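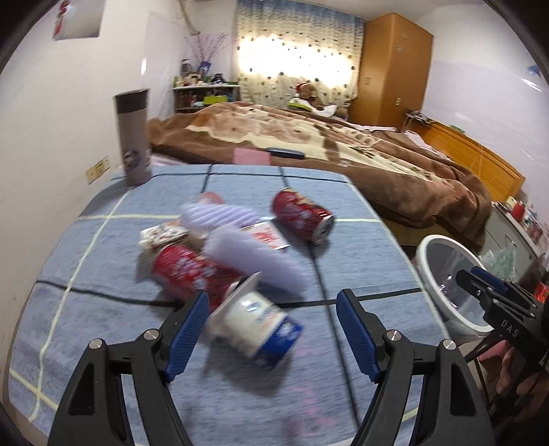 5. First Table Session

This section assumes that both hand units have been assembled (Section 3) and that the cameras have been focused and locked (Section 4). The work described here is a table-clearing session with household waste, recorded in a room at home. The same steps apply in a shared workshop.

The Radu hand unit is a passive gripper. It has no motor. The operator's fingers close the linkage, and the camera on the unit records what the fingers do. The recordings are later used to train the arm described in Section 9.

5.1 Before you start

1. Charge both hand units until the status light stays green.

2. Check that the memory card in each unit has at least 14 GB free. The recorder does not warn you when a card fills up. It stops.

3. Open and close each gripper eight times. The fingers must return to the fully open position without help. If one finger lags behind the other, loosen the pivot pins on that side by a quarter turn and try again.

4. Inspect the ribbed pads. Replace a pad if the ribs are torn or if it has begun to lift at the tip. Pads must be replaced in pairs.

CAUTION: Keep loose sleeves, cords and hair away from the linkage bars. The triangular part of each linkage closes toward the operator's hand and can pinch.

5.2 Preparing the table

1. Cover the table with a cloth and pull it flat. A check or stripe is preferred. The tracking software needs visible detail on the surface, and plain white tables are the most common cause of lost tracking.

2. Leave the rest of the room as it is. Furniture, curtains and shelves give the tracker fixed points at different distances. Do not move any of them between the mapping pass (5.3) and the last recording.

3. Place the waste bin next to the table, on the side of your stronger hand. The rim should be lower than the tabletop if possible. Fit the liner before mapping.

4. Put out the items. Drink cans, plastic cups, foam fruit sleeves, wrappers and small packets all work well. Lay cans on their sides for at least half of the recordings. Let some items overlap.

NOTE: Rinse and dry cans and cups before use. Residue on the pads changes the grip and is hard to remove from between the ribs.

NOTE: Foam sleeves weigh almost nothing and tend to cling to the pad when the fingers open. Open the gripper fully over the bin and wait one second before moving back.

5.3 Mapping pass

1. Hold one unit at chest height with the fingers open.

2. Press the record button once. The light turns red.

3. Move slowly along the front of the table, then tilt the unit up to take in the far wall, the window and both side walls. Allow 70 seconds for the full pass.

4. Finish with the fingers pointing down at the table, and press the button again.

5. Load the file into Zalora and select Build Map. A room of ordinary size gives a map of several thousand points. Our reference bedroom gave 2,971, and this was enough. If the result is under 1,000, repeat the pass at a slower speed.

Direct sun through a window can wash out part of the map. Draw the curtain before the pass and leave it drawn. Glossy walls are acceptable as long as the reflection does not move with the operator.

5.4 Recording

1. Take one unit in each hand. Start the left unit first, then the right. The order matters to the sync tool.

2. Bring the tips together until the pads touch, hold for two seconds, and separate. This marks the start of the recording in both files.

3. Pick up one item at a time. Approach with the fingers fully open, one on each side of the item, and close until it is held. Do not squeeze further — a crushed can will not match its earlier recordings.

4. Carry the item to the bin and release it above the rim.

5. Repeat until the table is clear, then touch the pads together again and stop both units.

Keep the idle hand in view of the working camera when you can. It does not need to be still, but it should stay clear of the pile.

Fast movement blurs the picture. Some blur during transport is normal and does no harm. Blur during the approach is a problem, so slow down over the last hand's width before contact.

5.5 If something goes wrong

Item dropped on the floor: leave it, finish the recording, and tag the file DROP.

Item slips between the pads: check that both pads are seated at the same height. Pads from the early Gutham kit are slightly short and must be shimmed.

One unit stops early: discard both files. A single file cannot be synced afterward.

Tracking lost near the bin: the liner may be reflecting a ceiling light. Fold the top of the liner down over the outside of the rim and repeat the mapping pass.

Continue with Section 6, Copying and Naming Files.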